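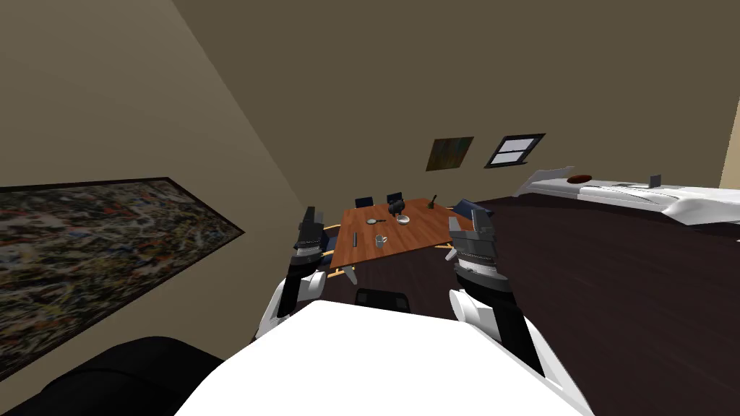 Call for Participants: Dovunik Home Practice Kit

We're looking for 13 patient, curious people to try the Dovunik practice kit before its release in February. The kit lets you steer a two-armed robot around a simulated home from your own computer, and we'd love to hear how it feels to somebody who doesn't do this for a living — cooks, parents, retirees, students, whoever you are!

You'll complete 3 sessions from home, working on everyday jobs such as clearing a table or putting a mug where it belongs, and then have a good long chat with our Wosley team about what felt easy and what drove you up the wall. Everyone who finishes receives $300 and keeps the kit.

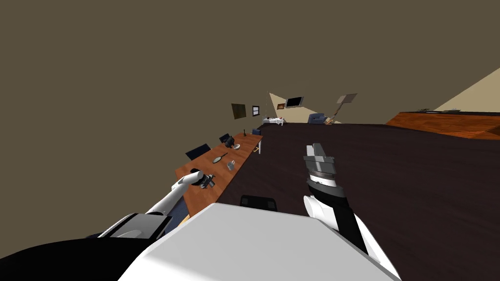
Do I need any experience with robots?

None at all. The first session begins with a slow practice run, and you can repeat it as often as you like.

To apply, send a few lines about yourself to the Dovunik trials desk, Room 124, Szewczyk Building, Wosley, and please mention what kind of computer you use.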